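About Hegazy Upholstery

Hegazy Upholstery repairs and re-covers household furniture from a workshop in Stundthorpe. Most of our work is sofas, armchairs and dining seats. We also make cushions to order and replace the webbing and springs in older pieces.

The business was set up by Rachid Abdelaziz, who had spent his working life in furniture factories and wanted to go back to doing a whole chair by himself. He took the name from the hardware store that used to occupy the building. The sign was already up and in good condition, so it stayed. Lilla Győri joined as a cutter and is now joint owner. She handles fabric orders, patterns and most of the phone calls.

There are four of us in the workshop. Each piece is given to one person, who strips it, repairs it and covers it. If you call with a question, we will put you through to whoever has your furniture on the bench.

What we do

A typical job starts with photographs and measurements sent by email. We reply with a price range and a list of fabrics that suit the shape. Tight, square-edged sofas need a cloth with some body to it, while rounded arms do better with something that gives a little. If you want to go ahead, we collect the piece, take off the old cover and check the frame before giving you a fixed price. Loose joints are glued and clamped. Foam that has gone flat is replaced, and we can make it firmer or softer than it was – tell us how you sit.

We keep 424 fabric samples in the workshop and you are welcome to borrow up to three at a time. Colors look different at home in the evening, so please take them with you.
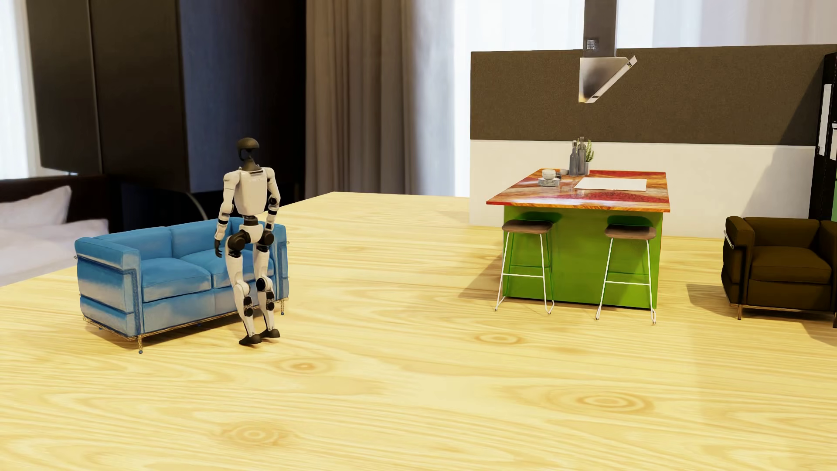 Small sofas make up a large part of our orders, mostly from people in the new apartments at Mirholm. Two-seaters are quicker to do than larger pieces and usually need less fabric than customers expect. Covers with zippers cost more but can be taken off for cleaning.

We do not work on leather, car seats or mattresses. For leather we can give you the number of a repairer in Cirkport.

Delivery and visits

Collection and delivery are free in Stundthorpe and Mirholm. Elsewhere we charge by distance. Please measure your stairs and doorways before we come, and let us know if the legs unscrew.

The workshop is open to visitors in the afternoon. Mornings are for cutting, and the front room is usually covered in cloth. We close for two weeks in March, and furniture cannot be dropped off during that time.

Prices on this site were last updated on January 7, 2020.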